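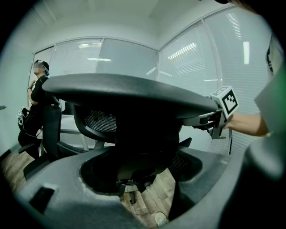 **Skavell** is a student robotics project at the Juviron Technical College in Dustitz. Its members record demonstrations of everyday handling tasks with hand-held grippers and use the recordings to train control programs for a robot arm. The project is run as an optional module in the second year of the automation course and is also open, without credit, to members of the college robotics club. It is best known within the college for its work on furniture, in particular the moving and turning of office chairs.

## Background

Skavell began as a club activity. The robotics club owned one robot arm, which was booked for taught classes during the day and could be used by the club only after 17:00. Programming the arm by hand-guiding it through each movement took up most of the time available, and a single task often filled a whole evening. Members proposed that movements be recorded away from the arm, with a gripper held in the hand, so that the arm would be needed only for testing.

The first hand-held gripper was a modified kitchen tong with a camera fixed above it. It was too flexible to give a steady view of the jaws and was dropped after one term. Its replacement had a rigid plastic body and served as the pattern for later versions. The activity was accepted as a taught module two years after it started, on condition that each group submit its recordings together with a written record of how they were made.

The name was taken from a label on a storage cupboard in the club room and has no technical meaning.

## Equipment

Students work with hand-held grippers, each carrying a camera that moves with the tool. The jaws are opened and closed by the operator. Square black-and-white markers are fitted to the tool so that its position can be worked out when it is seen by another camera. On the current version the markers are printed on cubes, which present more than one face at a time and remain readable over a wider range of angles than the flat plates used before.

The current tool is known as the Rastogi pattern, after the college workshop in which the parts are made. Its main differences from the earlier pattern are as follows:

- a wider body, intended to protect the camera when the tool is put down;
- jaw pads that can be changed without removing the marker;
- a longer cable, with a clip to keep it clear of the jaws;
- a grip suitable for either hand.

The weight of the tool has been a regular complaint in student reports. Long sessions cause the operator's wrist to drop, and the recorded path then drifts downwards towards the end of each movement. Groups are told to change operators often and to note the change in the log.

## Tasks

Each group is given a set of tasks at the start of term. The early tasks are done on a table and include stacking cups, closing a lid and laying a cloth flat. Later tasks involve objects that are too large to be lifted with one tool.

### Chair task

The chair task is the last and longest of the set. An office chair on castors has to be taken by its seat or backrest, turned, and brought to a marked place on the floor. It is considered difficult for several reasons. The seat turns independently of the base, so a pull at the edge may rotate the chair without moving it. The castors line up with the direction of travel only after a short distance, and the first part of the movement is therefore unpredictable. At close range the seat also fills much of the camera's view, leaving little of the room visible for judging position.

Dark chairs cause a further problem. A black seat against a black mesh back gives few clear edges, and early programs trained on such recordings closed the jaws short of the seat. Groups now record the approach from at least two sides, and are advised to keep part of the floor in view for as long as the grip allows.

A two-operator form of the task was added later. Both operators carry a gripper, and one chair is passed between them or two chairs are moved in turn. The operators agree the order beforehand and do not speak during the recording - sound is stored with the images, and spoken prompts were found to make the later labelling inconsistent.

## Recording procedure

A recording is called a run. It starts with the jaws open and held still, and ends when the object has been released and the tool has been drawn back. Runs in which the object is knocked, dropped or gripped twice are kept, but are marked as faulty in the log. An unmarked fault found during checking leads to the whole batch being returned to the group.

A batch consists of 48 runs of one task. Groups are expected to vary the starting position of the object, the height of the approach and the person holding the tool. Lighting is left as found. Rooms with glass walls are permitted, although reflections of ceiling lights have at times been mistaken for objects by the tracking software, and blinds are normally lowered where they are fitted.

Faces are blurred before a batch is added to the shared collection. The shared collection held 2584 runs when it was last listed in the module handbook.

## Assessment

The module is marked on the quality of the recordings, the log and a final test on the robot arm. In the final test the arm attempts one table task and one furniture task, with 9 attempts at each. The result of the test carries fewer marks than the log. This weighting has been questioned by students whose programs performed well, and defended in the handbook on the ground that a successful attempt cannot be repeated by another group if its recordings are poorly documented.

Club members who take part without credit follow the same procedure but may skip the final test.

## See also

- Learning from demonstration
- Fiducial marker
- Robot end effector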